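Drakavitz planner group, minutes, October

Present: Ctibor Dvořáček (chair, minutes), planning, perception, tooling
Apologies: Milar integration team

1. Previous actions
The logging change is merged. The Corkico interface document is still open and is carried over.

2. Simulated kitchen, table-top grasping
The batch was 300 episodes, of which 121 ended in a planner timeout. Most timeouts were set-ups with tall items near the table edge. Perception asked for thin items such as the spoon and pencil to be scored separately. Agreed. 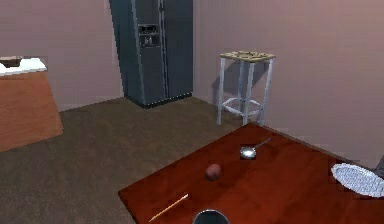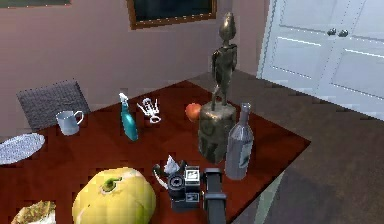

Table with spoon and pencil; crowded table with bottle and sculpture.

3. Collision margin
Margin is currently 8 mm for every object class. Planning proposed setting it per class, read from the scene file. Tooling objected to a second config format. Agreed to extend the existing one.

4. Actions
Planning: rerun 50 of the failed episodes with the new margin.
Tooling: schema change, to Mohammed branch first.
CD: chase Corkico document.

Meeting closed 15:40.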